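设备采购简报 2019年12月18日

双臂工作站的预算,简单说几句,赶时间。

明年1月要报的设备清单里,Hirow产线那边提了4套双臂台。询价的两家,Jollen和Hedeo,报价单都到了。Jollen整套打包,单套60个工作日交货。Hedeo臂和夹爪分开卖,看着便宜,加上线缆、控制器、备用夹爪就不便宜了。比价表第132行以后是配件,麻烦各组自己再核一遍,上次漏了两项。

桌面、导轨、夹具这些不走设备费,走耗材。去年有组报混了,被退回来重填,很麻烦。相机和支架跟臂一起报,别拆单。

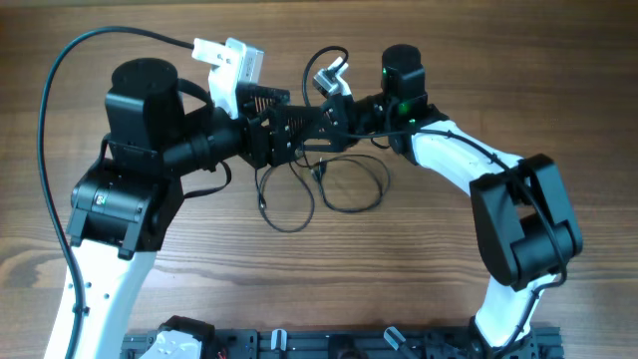
维护费要不要跟设备一起报?

分开报。设备费只管买进来的部份,第二年起的维护合同走运行费,金额先按供应商的报价填,签了再改。

还有几件零碎的:

培训。Koval可以上门,两天,差旅另算。想要名额的组先登记,不登记的默认不要。

备件。夹爪手指是易损件,建议每套多备一副。线缆也备。别等坏了再走采购,流程太慢。

场地。臂展要留够,两台面对面装的,工作区重叠多少先画图再定桌子尺寸。Hirow那边图纸改过一版,以新版为淮。电源插座和急停的位置也标上,基建的人要看。

验收。合同里写清楚验什么:重复定位精度、连续运行时长、相机标定。尾款跟验收挂钩,Jollen同意了,Hedeo还在谈。

单价978元以下的小件不用进清单,各组自行报销,发票抬头别写错。

表格还是老模板,填完发设备组邮箱,文件名带组名。Hedeo的修订报价一到就补发给大家。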